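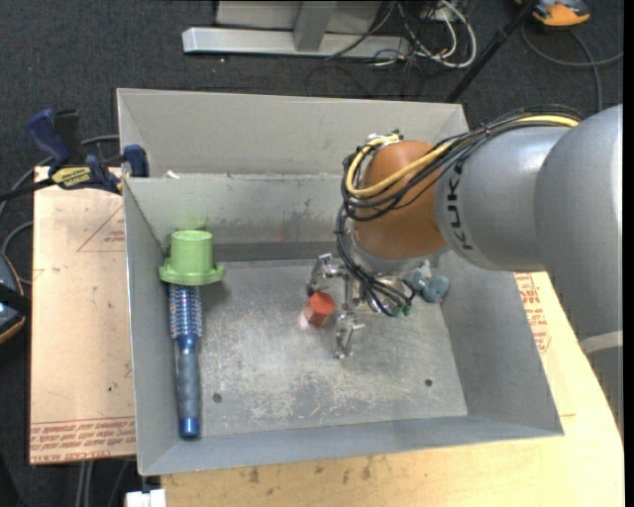
## What a Sheet-Metal Bin Does to Its Contents

Open metal bins remain the default container for mixed small goods, and their floors record the work. Scratches run pale across dull silver, and the most heavily used areas turn whitish. At Korosau, where Kanini Nyanda oversees storage equipment, 14 bins are inspected in September and 4 are usually sent for refinishing.

Mixed contents complicate matters. A round hairbrush settles lengthwise along a wall. A flanged plastic piece, set upside down, stands on its wide rim and resists tipping. A small faceted block has flat faces to rest on, but its edges meet bare metal every time it shifts.

The walls also reflect. Green plastic placed near the side throws a soft green patch onto the gray sheet, a nuisance when sorting by color.

Nyanda logged 1,275 items last season. She recommends a matte liner for light plastics and bare metal for everything else. Dust is wiped out before refilling, corners first.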